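Friday, June 7, 2019

**Kitchen movies get their own weekend at the Soylu**

Clear your evenings, because the Soylu is turning its little screen over to food movies for the third weekend in June, and the lineup is a good one! Programmer Müzeyyen Dönmez has been trying to get this one past the booking calendar for two summers, and she finally has her 11 features, plus a Saturday morning slot of shorts that costs nothing if you bring a kid with you.

The opener is *Babette's Feast*, which I will happily watch any time anybody offers. After that comes *Tampopo* (the late show, so have some noodles first or you will suffer), and Saturday afternoon belongs to *Big Night*, with *Ratatouille* right before it for the families. *Eat Drink Man Woman* closes things out on Sunday. If you have only ever seen its opening cooking sequence in clips online, please go see it with other people in the room. The chopping alone sounds fantastic through real speakers.

Dönmez told me she left out anything where the food is just sitting on a table while people argue. "I want to see somebody cook," she said. "If they open a restaurant and we never get into the kitchen, I'm not interested." She did make one exception, for a short called *Pernano*, set entirely in a parked delivery van, and she wouldn't tell me why except that I'd understand when the lights came up.

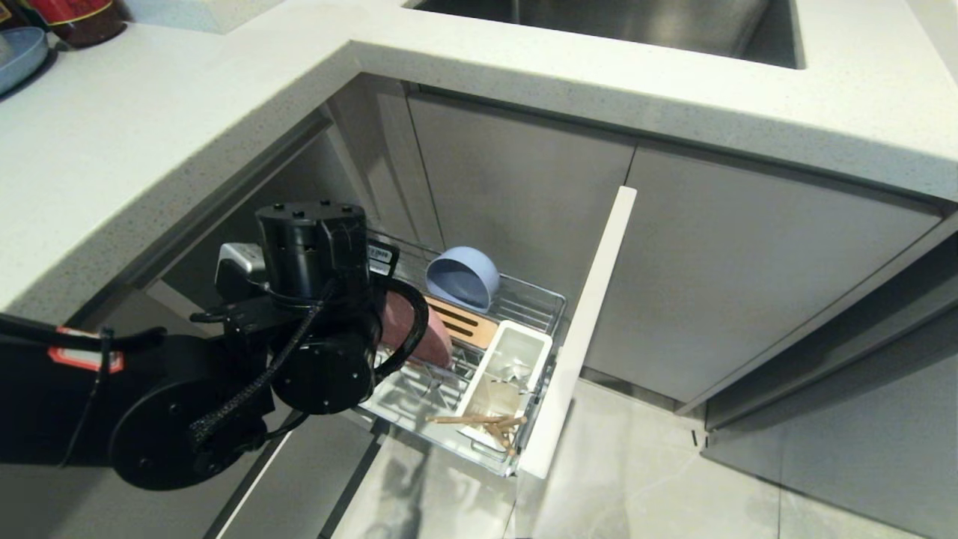

The shorts block is the part I'm most excited about. There are 9 of them, all under a quarter of an hour, picked by Harpreet Caron and Lenka Zeman, who run the Hatitz film club out of the library annex. Caron leans toward animation and Zeman would program nothing but black-and-white documentaries if you let her, so expect some whiplash. Their shared favorite is *Droltoteo*, a wordless story of two sisters and one soup pot. I got to see it early and I've been humming the music ever since, which has not made me popular at home.

Local director Beril Duman will be there on Saturday to introduce her own short and stick around for questions. It's her first time showing anything in town since she moved back, and she has promised to bring the storyboards along so people can flip through them in the lobby.

A few practical things. Single tickets are $6 at the door, and the shorts are $6 for grown-ups who come without a kid. Subtitled movies are marked on the printed schedule with a small "S." The balcony stays closed all weekend while the seats up there are being replaced, so the late shows could fill up, and I'd get in line early for *Tampopo* in particular.

Erdal Coşkun will be back in the booth for the whole run, and two of the features are on actual film. Ask him which two and he'll talk until the trailers start.

Schedules are at the box office now, next to the popcorn.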